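Tincuța Bratu makes me take my shoes off before she'll talk about bread

I'd been trying to pin Tincuța Bratu down since July. She bakes out of the back half of an old feed store in Jollenthorpe, she doesn't answer email, and her phone goes to a recording of her nephew saying she's busy. So on Sat 1 February I just drove over there and knocked.

"You're the newspaper?" she asked. I said I was the blog. "Fine. Shoes off, the floor is clean."

If you've eaten at Khattak, or picked up a loaf from the Saturday window at Kulla (go before nine, people, I keep telling you!), you've had her rye. It's dark, a little sour, heavy enough to prop a door open, and I've been hooked on it for two winters now. She sells 213 loaves a week and won't sell more. I asked why not, and she looked at me like I'd asked to borrow her car.

"Because that's how many I can do and still like it," she said. "I tried more. I did it for one Christmas and I hated everybody."

She grew up baking with her grandmother, mostly wheat and mostly potato bread, and didn't touch rye until she was 34 and living in a rented room over a laundromat. A neighbor gave her a jar of starter with a sock over the top. "I thought it was garbage. It smelled like a gym. I kept it because she was a nice lady and I didn't want to hurt her feelings."

That starter is still going. She calls it Ukska, and when I asked where the name came from she said it's the noise it makes when you open the lid. I heard it. She's right, it's kind of a little hiccup.

How she got from one jar to a bakery

The short version is that she gave bread away until people started leaving money. The long version took us through two pots of coffee and a divorce, and she asked me to leave most of that out, so I have. What I can tell you is that the first oven came out of a school kitchen, that it took six people to get it off the truck, and that it ran 30 degrees hot for a year before she figured out the dial was on crooked.

"I burned so much bread," she said. "I fed it to a man's pigs. Those pigs were enormous."

I wanted to know about the work table, because every baker I talk to has strong feelings about tables. She does too. She likes a pale top so she can see what she's left behind on it, and she likes lines. "When I was learning, I cut by eye and everything was crooked. Give me a line and I'll behave."

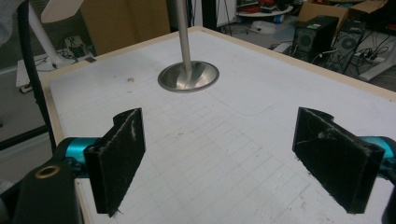

What she'd tell a beginner

I asked this mostly for me. My own rye comes out like a roof tile, and I told her so. She wanted details, so I confessed that I'd been baking it straight from the fridge and slicing it the minute it came out.

"No," she said, and put her hand flat on the table. "You have to wait a day. Rye isn't finished when it comes out of the oven. You cut it hot, it's glue, and then you tell everybody rye is glue."

She also thinks we're all too scared of water. Her dough is so wet she moves it with a scraper and wet hands, and she doesn't knead it so much as push it around until it gives up. As for fancy baskets, she uses loaf pans, the dented kind, and buys them at yard sales. She has 57 of them and knows which ones stick.

I asked if she ever gets sick of it. She thought about that one for a while, long enough that I ate another slice (caraway, butter, a bit of salt, oh my gosh).

"In summer, yes. In summer the room is terrible and I want to sell ice cream," she said. "Then it gets cold again and somebody comes to the door and says it smells good in here. I'm not made of stone."

She's teaching one class this spring, eight spots, and she wants you to know she doesn't do gluten-free and she doesn't do refunds. Sign up on the sheet by the window at Kulla. Bring an apron and a jar with a lid, and wear socks without holes. I learned that last one the hard way.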